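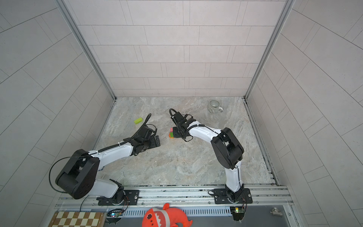
October, reading notebook, medical ethics texts

Started 9:40. Carried on with the Leite casebook, second half. Still sorting passages by what the writer thinks a physician owes the patient when nothing more can be done. Sum-yee's scheme had 5 headings and I have kept them, though "consolation" and "truthfulness" overlap badly. I tagged 16 passages under both and left a note in the margin column each time.

The index now stands at 3,196 entries. Last count was before the duplicates came out, so the two numbers shouldn't be compared.

Problem with the Flastholm translation. It gives "duty" for two different words in the original, one closer to office or post, the other closer to debt. In the chapter on refusing treatment this matters a lot: the argument only works with the second sense. I went back and marked every "duty" in that chapter with D1 or D2. Chapters before it are not done.

Cempaka read my draft section on prognosis and disagrees with the second paragraph. Her view is that Leite isn't defending silence toward the dying, he is reporting it as custom and then arguing from it. I reread the page twice. She is probably right about the first case – the tone is flat there – but in the second he says "rightly" and I can't read that as reporting. Will quote both and say so.

Gollia reader: pages with the letter on fasting are bound out of order in our copy. Read the later leaf first. Pencil note added inside the cover.

Cut the draft by 600 words, mostly the part on Galen, which belongs in the introduction if anywhere.

To do:

- D1/D2 marking for the earlier chapters
- ask Sum-yee whether "consolation" can be split
- send the Seserach abstract, title still too long
- find the missing footnote on oaths (was in the old file)

Stopped 4:15.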